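Bench rules FAQ

Do I need to sign off before every run?
Yes, every single one! I do it even when I've only stepped away for coffee. The sheet for the Sanstead bench is by the door.

How fast can the arms go?
Up to 50 percent while anyone is inside the tape. I usually stay lower — it's easier on my nerves.

Can I move things mid-run?
Nope. Hit stop, wait for the arms to settle, then reach in.

What about soft stuff, like bags and gloves?
Set them out before you start, and keep anything with a metal edge away from the cables.

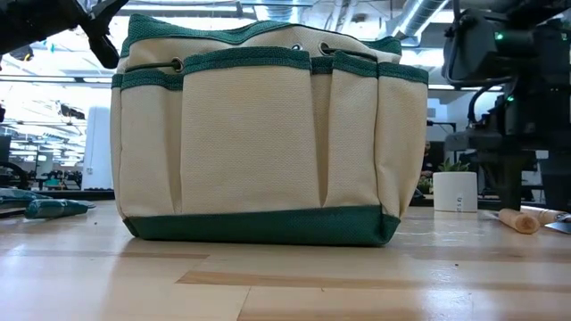
Drawstrings get a check too, so no loops hanging where a finger could snag them (I've been caught by that one myself).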